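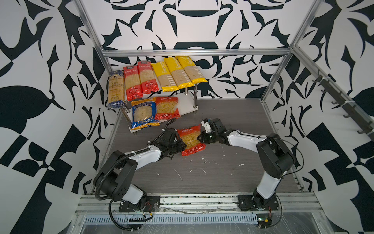

Plemley Grocers Questions the Case for Pricey Pantry Shelving

Last updated: October 30, 2019

PLEMLEY – Perport, the buying group for independent grocers in the Plemley area, today told its members to think twice before paying for new dry-goods display systems. The advice follows a shelf trial using long packages of spaghetti, stood upright on a plain white two-tier shelf with metal legs.

Suppliers have promised for years that the right fixture will sell more pasta. Perport has yet to see good proof. One proposal, from the shopfitter Zanetti, put the cost at up to $800 per bay. Perport asked for sales figures to back that up and received a color brochure.

The group's own trial ran for 300 opening hours. Its findings are modest. Packages grouped by color, with the reds together and the yellows together, were easier for shoppers to find. Upright packages also tend to lean, and a package at the end of a row can poke out past the shelf. A $70 shelf has that problem. So did the Cerken unit Perport tested next to it, at a much higher price.

"We were told a better shelf would keep spaghetti standing straight," Perport said in a statement. "We would like to see that shelf."

Perport does not claim that its trial settles the matter. Sales moved too little in either direction to mean much, and the group is wary of anyone who says otherwise. Members are asked to hold off on orders until a second trial, covering short pasta and rice, ends in November.

The trial notes are free to members at the Perport office in Plemley.

Comments

pantrymoth: So the big finding is to put the same colors together. My grandmother knew that.

aisle_nine: Lay the packages flat. Problem solved, no trial needed.

Dot from Plemley: Flat takes up twice the room, I've tried it. Would like to see the rice results though.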